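Workshop notebook, Skoltgate, small parts bench
2018-04-09

Started on the drawers at last. I have been putting this off since we moved over from Pedbridge and everything got tipped into whatever box was nearest, and this morning I went looking for one green push button and found three sorts of terminal block, a bag of grommets and somebody's teaspoon. So, drawers!

The plan, as far as I have one: panel parts (buttons, lamps, selector switches) go in the white drawer cabinets, and cable bits stay on the wall rack where they are. Anything mains rated that has been used before goes in the red crate until it has been on the meter. I know we said in June that we'd do it by job number, but I tried that for the Agudelo panel and it was hopeless, you end up with the same contact block living in four places and never the place you're standing.

Spent a good while on the push buttons because they are the worst offenders. They come to us in every state: complete, head only, head and collar with no block, block with the lever snapped off. I've decided a button counts as complete if it has the cap, the fixing ring and at least one contact block clipped on, and complete ones stay complete. Please don't rob the block off a good one because you can't be bothered to walk to the other cabinet (I have done this, I'm not pointing at anyone). Loose blocks get their own drawer, normally open at the front and normally closed behind a bit of card. The card keeps falling over. Will cut a better one from the grey offcuts.

The drawers themselves are fine if you pull them straight. Pull them at an angle and they bind, and then you give it a yank and the whole lot comes out on the floor, which I managed before my first tea. Found most of it under the bench. Still short of a fixing nut, so mind your feet.

Labels: I printed a sheet on the Skisenus printer and the first lot came out with the text too small to read from standing. Second lot is bigger and says the colour first, then the type, so GREEN PUSH and not PUSH GREEN. It sounds fussy but when you're hunting you're hunting for the colour. Sheet does 54 labels and I've used up nearly all of the first good one, so there's a reorder to put in. The backing paper is horrible to peel, start from the corner with a scalpel.

Checked a handful of the greens on the continuity tester as I went. Two had gone high, one of them at 70 ohms with the button held in, and those are in the bin. I gave the others a few presses each and wrote the tick on the body in silver pen. If there's no tick, assume I haven't touched it.

One thing I changed half way through. I'd been sorting straight out of the box with my hand, and it's slow, you keep picking up the same lamp holder. Much quicker to put a few parts out on the brown bench top with space between them, have one drawer open next to them, and clear that patch before putting any more out. Small stuff shows up well enough on that surface as well, apart from the black collars, which vanish a bit. I'd stick to 6 or so at a time.

Couple of pictures from the bench, green button in the second:

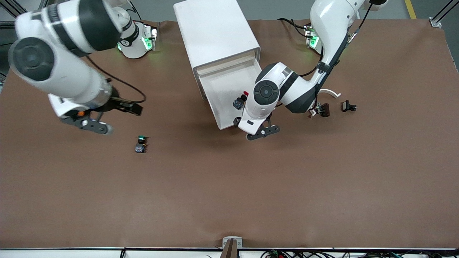
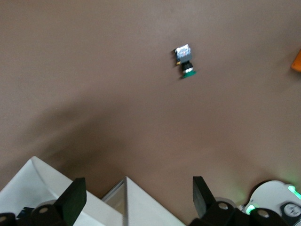

Read through later by Pedbridge, who have written underneath that sorting by colour is all very well until a customer wants the cap changed, and could the spare caps please be kept with the heads and not in a jar on the windowsill. Fair point about the jar. They'd also like the selector switches split into two position and three position before anyone starts on the lamps, and they want the 24 volt lamps kept well away from the 230s, with a different coloured label if the printer will do it. It won't, but I can put a stripe on with the marker.

Still to do: selectors, lamps, key switches (where are the keys?), and that tub of legend plates. Packed up at 1530 to get the meter back. Red crate is full, needs somebody with an hour to spare.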